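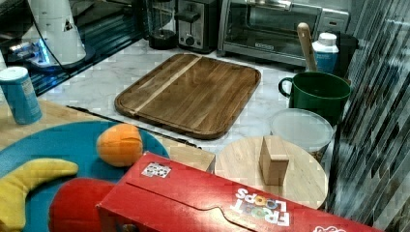 Markenano's kitchen build has reached the bench at the Skollon workshop, and I'm not sold. The parts bill stands at 900 dollars, before the spare gripper - and a sandwich is still a long way off. 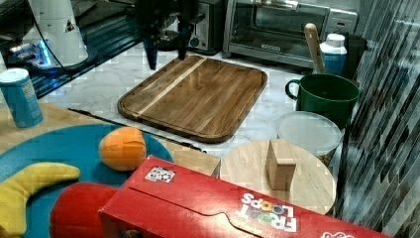
Reach is the weak point. Go past 60 centimeters and I'd expect trouble. 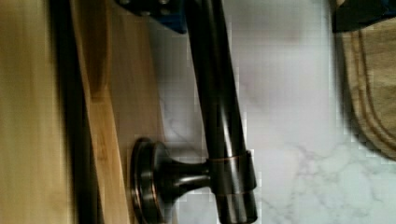

Wrist view: dark bar, with a tan towel to the right.

The Pichon control code runs to 3811 lines. I'd trade most of them for a decent stop button.

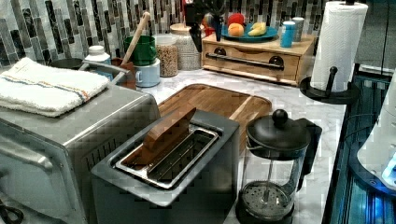

Wooden toast in the two-slot toaster.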